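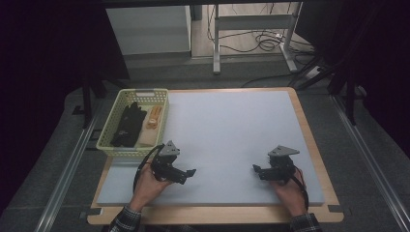 **Equipment review: the Hunard work table, with Gundudex basket**

Prepared by Huguette Marty for the shared workroom

The Hunard table was bought in April for sorting and light handling work. It has a rectangular top with a foam board surface set inside a light wooden border. The Gundudex basket was ordered at the same time and is assessed separately below. Both items were in regular use for 200 hours before this review was written.

## Working surface

The pale colour of the board is a clear advantage. Small dark items are easy to find against it, and the surface does not throw glare back at the person working. Items set down on the foam make very little noise, which was welcomed by those sharing the room.

The foam is less suited to heavy use. It marks under a fingernail, and a tin left standing overnight produced a ring that was still there the next morning. Cutting on the bare board is not advised, and the makers say as much in the leaflet. Users who need to write at the table should place a firm sheet beneath the paper.

Cleaning is simple. A barely damp cloth removes dust and pencil. Ink does not come out, and our one attempt with washing-up liquid left the treated patch slightly duller than the rest.
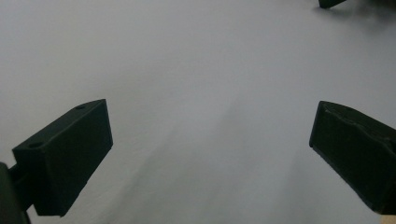
## Border and assembly

The wooden border keeps the board from shifting and gives the forearms something firmer to rest on. Assembly took two people most of a morning. The instructions are printed on one sheet with very small lettering, and the order of the steps for the legs is unclear. A replacement leaflet was requested from the supplier, Chevalier, and arrived promptly.

## Basket

The Gundudex is a plastic basket in pale yellow-green, with a perforated rim and a cutout handle. It holds gloves and cloths without difficulty and is light enough to move with one hand. Very small parts should be kept elsewhere or in a lidded tin. We would have liked a choice of depths.

## Comparison and rating

The Masteck table previously used in the workroom had a harder top and was noisier. It stood up to knocks better. For soft or delicate items the Hunard is preferred; for repairs we would still choose the Masteck.

Overall rating: recommended, with reservations about the foam.

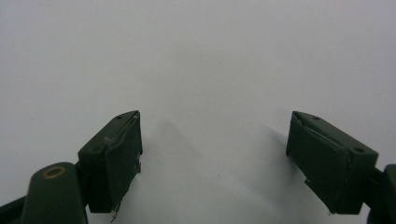 Eun-seong Cheon disagrees with the remarks on cleaning and reports that a soft white eraser lifts most ink from the same board, provided it is used within the hour. Cheon would also like spare boards to be sold singly, as the pack of 50 currently listed is of no use to a small workroom.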